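Sorting Household Waste in Shared Student Houses
Group report, second-year module in Everyday Environments
Ollow House study

1. Introduction

Students who move out of halls usually share a kitchen with people they did not know before. The council collects food waste, dry recycling and general rubbish separately, but in many shared houses most things end up in the same bag. Our group wanted to know whether this was a matter of people not caring, or whether the way the bins were set out made a difference.

We studied Ollow House, a terrace on Tiltemer Road divided into shared flats. The flats are let by a small agency, Brundix, which gives each new tenant a sheet about collections. Most of the people we spoke to had lost the sheet or could not remember being given one. The agency gave us permission to put extra bins in the kitchens for the length of the study, and the tenants of each flat agreed in writing before we started.

2. What other people have found

We read the articles on the module list and a few more from the library. Most agree that distance matters. If the recycling bin is further from the worktop than the rubbish bin, less goes into it. There is less agreement about labels. Some authors find that pictures work better than words, and others find no difference after the first few weeks. Very little of what we read was about students, and most of it was about family homes or offices, where somebody is clearly in charge of the bins. In a shared house this is not the case, and we think it is a gap.

3. Method

A total of 31 tenants took part. We began in September, when the tenancies started, and kept the study going for 14 weeks.

The flats were put into two groups. In the first group we left the kitchen as it was, usually with one large bin by the door and a recycling box in the hall or the yard. In the second group we put three bins side by side next to the sink – one for food, one for dry recycling and one for everything else. All the bins in the second group had open tops. We had planned to use lids on the food bins but the order was late, and we decided not to change things halfway through.

Once a week two of us visited each flat, emptied the bins onto a plastic sheet in the yard and sorted the contents by hand. We wore gloves and aprons. We weighed each pile on a luggage scale and wrote down how much was in the wrong bin. Visits were made at 10 a.m. on the morning before the council collection, when the bins were fullest.

We also held a short interview with each tenant at the end. The questions were about habits at home before university, who took the bins out, and what people argued about.

4. Results

Flats with the three bins by the sink put less in the wrong place than flats with the usual arrangement. The difference was largest for food. In the kitchens we had not changed, most food waste was scraped into general rubbish, including in flats where every tenant said in the interview that they used the food caddy. In several of these the caddy was under the sink with cleaning products in front of it.

Dry recycling was less clear. Cardboard was sorted well everywhere. Plastic film was sorted badly everywhere, and tenants in both groups told us they did not know whether it counted. Yoghurt pots and takeaway tubs were often put in the right bin but not rinsed. We recorded these as correct, although the council would probably not have accepted all of them.

The improvement got smaller over time. In the middle weeks, when coursework was due, there was more takeaway packaging in every flat and the sorting was worse. It recovered a little towards the end but did not go back to the level of the first month.

The interviews told us some things the weighing could not. Tenants did not argue much about which bin to use. They argued about whose turn it was to take them out. Only 5 tenants said their flat had a rota, and they came from two flats, both of which sorted well. One of these was in the group we had not changed, so a rota may matter as much as the bins.

5. Discussion

Moving the bins helped, mainly with food. It cost little and nobody asked us to take them away. We would recommend it to Brundix as a first step.

We think colour deserves more attention than we gave it. Our bins were all grey with a paper label, and by the fifth week many of the labels had come off or got stained. A container that differs from its neighbour in colour can be told apart at a glance without reading anything, and an opening in the front face may suggest where things should go.

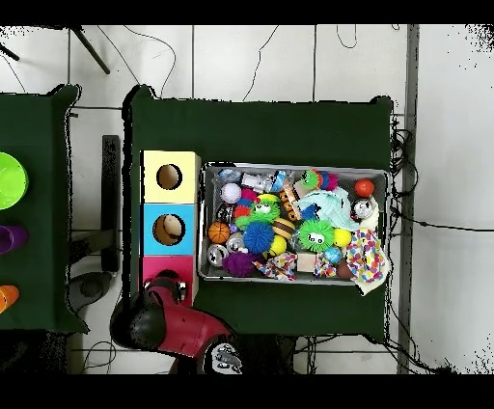
Dwight Friesen was doubtful about this when he read our draft. His written comment was that colours only help if the whole town uses the same ones, and that tenants who grew up with a blue bin for paper will go on putting paper in a blue bin whatever the landlord has decided. He asked us to check what colours the council uses outdoors before recommending any for indoors. We did this, and the outdoor bins on Tiltemer Road do not match each other, as older ones have been kept in use. His point stands, and we have left colour as a question for a later study.

6. Limitations

The study was small and all in one terrace. The tenants knew we were coming each week, and some admitted tidying the bins first. The luggage scale was not accurate for light items such as film. We lost one week of results from the top flat when the bins were put out early. We also did not record how many people were at home each week, so a low weight could mean less waste or an empty flat.

7. Recommendations

Put the food bin next to the sink, with nothing in front of it.
Use printed plastic labels that can be wiped.
Say clearly on the tenants' sheet what to do with plastic film.
Encourage each flat to agree a rota in the first week.

8. Further work

A follow-up could test rotas and bins separately. The Nguyen building on the next street has the same layout on every floor and would make a fairer comparison.

Weekly record sheets and the interview questions are in the appendix.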